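Vamcombe restrooms back open after floor work

5/13/18
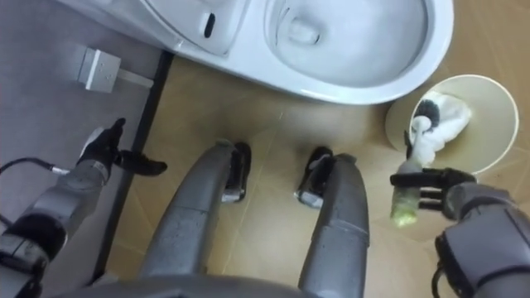

A toilet and the tan tile floor at the Gakgate hall in Vamcombe.

VAMCOMBE - The public restrooms at the Gakgate hall are open again. Doors were unlocked at 11 this morning, a little later than the notice said.

They had been shut since January, when a supply line let go overnight and water got under the old floor. Hall users have been walking over to the library ever since, or holding it.

Cost of the job: $2,444 for materials, labor billed apart. Town paid out of the repair fund, no new money asked for. Godinho, the Ukport outfit that did the library roof, had the contract. Three stalls in all, same layout as before. Walls were left as they were, paint to come later in the year if theres anything left in the budget.

Floor tile is a warm tan with thin grout lines. Plain stuff, picked from stock so the job would not wait on an order. The town office says the same tile can be had again if one cracks, which was a problem with the old floor. Nothing matched.

Users are asked not to put paper towels down the toilets. Bins are by the sinks. The office says towels were behind most of the calls to the plumber last year, and each call runs roughly $95 before any work gets done.

Hours are the same as the hall. Open when the front desk is open, locked at closing. Groups renting the hall at night get the restroom key with the door key, and both go back in the slot, not under the mat. Lost keys will be charged to the renter.

Still to do: a new light over the sinks, a coat hook in each stall, and the sign out front, wich still says CLOSED as of this writing. Town office says the sign comes down today or tommorow. The drinking fountain in the hallway is off until a part comes in from Ukport. No date on that.

The library asks that hall visitors go back to using the hall restrooms. Its own will stay open to library users during regular hours.

Problems with the restrooms can be reported at the Gakgate front desk or at the town office window.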